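Blog > Household > Laundry
Older post | Newer post | Archive | About

Folding the cleaning cloths

31st August 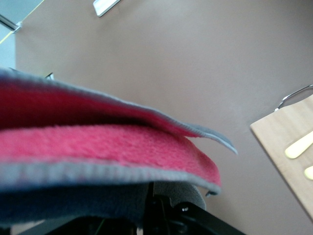
My sister asked why I fold microfiber cloths at all, when hers go into a drawer in a heap and come out working fine. Fair enough. She has a big drawer. Mine is the narrow one next to the stove, and a heap jams it.

The pink ones with the gray edging are for the kitchen. I bought a pack of 17 in April from the Praletley outlet and they have held up pretty well. The binding goes first. A thread works loose at a corner, and if you pull it, the stitching opens up along the side. I snip threads close with nail scissors and leave it at that.

I fold once, press flat, then fold again if it's going in the drawer. Ones I'll use that day stay folded once by the cutting board. Thick cloths spring back open if you try for thirds.

Wash is 40 degrees, no softener, and never in with towels. Lint sticks to the pile and you end up wiping it onto the counter. I hang them over the rack in the hall and they're ready by morning.

Next I need to sort the drawer under the sink.

2 comments

Myklebust: Do you wash new ones before using them? Mine left pink on a white sink.

Vilinden: I roll mine and stand them in a bread tin. Takes up less of the drawer.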